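November 13, 2023

Back at the testimony archive after the long weekend, coffee in hand, and already behind. Notes mostly for me, but Şengül and Gilberto, please read the bit on consent forms before you touch anything!

Where we are: 264 interviews transcribed, out of 864 recordings. Teófilo thinks we can have the April batch finished before the holidays if we stop re-listening to every single one twice. I think he's dreaming, but I love the spirit. The April batch is the hard one — families of people held without charge, mostly talking on bad phone lines, and half of them switch languages mid-sentence when they get upset. 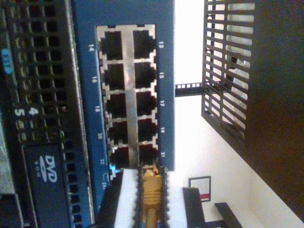
What slowed me down this morning was names. We promised everyone in the Montoya group that relatives still in detention would get a code and never a name, and I found three transcripts where the name slipped through in the footnotes (my footnotes, sorry). I fixed those and went looking for more. The search missed one because the transcriber had spelled it the way it sounded. So from now on, please read the notes by eye as well. Boring, I know.

Spoke with Alcides about the women who wanted to change their statements after the first hearing. He says let them, keep both versions, mark which one may be quoted. I agree. One of them only wanted to take out the part about her brother's shop, and that's her call. 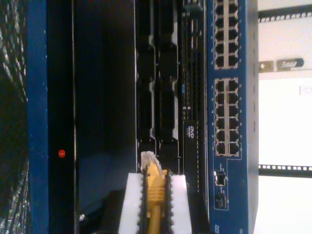 Consent forms, then. The old one asks people to say yes or no to "publication," and it's way too broad. Someone can be fine with a lawyer reading her account and not at all fine with it showing up in a newspaper with her town in it. Édgar has drafted a new page that splits it up: court use, research use, press, public website. I tried it on two people from the Tutness list and both ticked court and nothing else, so there you go. I'd also like each level to have a color, so nobody has to squint at a code. Something as easy to spot as that yellow network cable would do nicely for court use. Gilberto wants red for "do not share" and I'm not going to fight him on it.

Still open:

- Plovico wants 1000 words from us on how detention affects the kids left at home. Şengül has the first half.
- Dirner hasn't sent the signed translation agreement. Chase again.
- Two recordings from April have no date at all. Ask Teófilo if he kept his paper log.
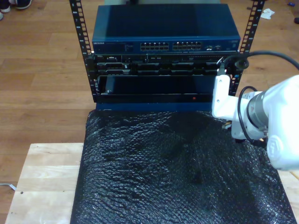 Oh, and the anniversary vigil. We were asked to bring printed excerpts, and I said yes before thinking it through — so 100 copies, one page, only from people who agreed to press use on the new form. If that leaves us with two short quotes and a lot of white space, fine. Alcides is checking the wording tonight and I'll print tomorrow after lunch.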